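Lallthorpe Evening Program
Material Culture of Writing, Handout 7: The Brush Rack and the Practice Sheet

Read before the session. Bring objections.

Sellers like to call a brush rack essential. I have doubts. The usual argument is that a brush hung by its loop, tip down, keeps its shape. Fine, but a plain rail with hooks would do as much, and a carved dragon head does nothing for the hair. Ask what you are paying for. The Villex catalog has a carved rack at 585 and a bare one at 113, and the text under both makes the same claims.

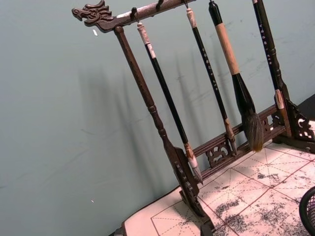 Fig. 1. Carved rack with dragon head, turned left post and hanging brushes.

Note how different the brushes are in bulk. The big one, with its full brown and gray head, is for large characters. Beginners reach for it first and usually regret it. Characters printed on a handle are a label. They may name a hair type or a maker, and I would not take either on trust.

Now the paper. Each red square is cut by dashed diagonals and center lines, the "rice character" pattern. It helps you place strokes. Whether it teaches proportion is another matter, and the Khalaf workbook simply asserts that it does.

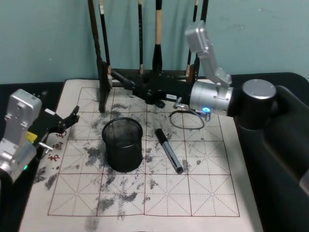 Fig. 2. Practice grid with ink smudges, mesh cup and marker pen.

A marker has no place in a lesson on line weight. Its tip gives one width, more or less, however you lean on it.

Back to the rack, and to dating. Dark wood and scrollwork get called "antique" very freely. A glossy finish proves nothing about age, and neither does a dragon. The Utis sale notes put one such rack well before 2000 on style alone. Style can be copied. 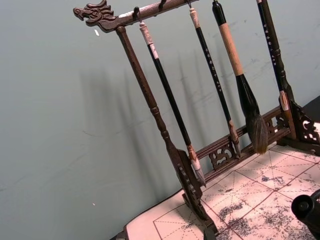 Fig. 3. Dragon head, hooks and the collar on the left post.

For discussion: what evidence would persuade you of a date? Look at joints, tool marks and wear under the hooks before you look at the carving. 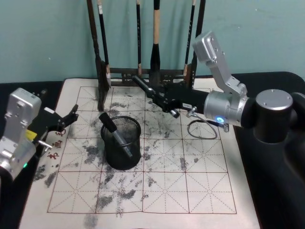 Page last changed: December

Smudged sheets deserve a word too. Some teachers read blotches as a record of effort. I read them as ink on paper until I can find a stroke. Choose one square on your own sheet and write down which marks you could defend as deliberate, and why.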